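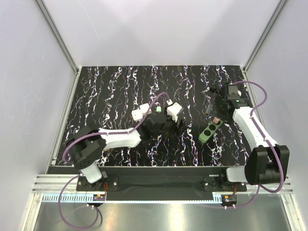
Category: Robot learning methods

Staggered handover cloning (SHC) is an imitation learning method for two-arm manipulation. It was developed at the Pirnen laboratory by Chiharu Hirano and Rachid Helmy. The method trains one policy per arm and a third, smaller network that decides which arm may move into the shared part of the workspace.

Setup

The reference cell uses two arms mounted on a common rail at the front edge of a matted table. Task objects include small blocks and a green tray with three round holes. Both arms can reach the center of the mat, where most collisions between independently trained policies occur.

Training

Demonstrations are recorded by teleoperation, 40 per task, and split at each point where control of the shared area changes. The arbitration network is trained on these split points alone. An arm that is denied entry holds its last pose for up to 15 control steps before asking again.

Results

In the original tests, SHC completed 46 of 50 block placement trials. A single joint policy trained on the same data completed 31. Áine Hanrahan later repeated the work at Plekbridge and found a smaller gap when the tray was moved between trials.

Limitations

The method assumes that only one arm needs the shared area at a time. Tasks in which both grippers hold the same object are not supported.

See also: Behavior cloning; Bimanual manipulation; Tristo (software)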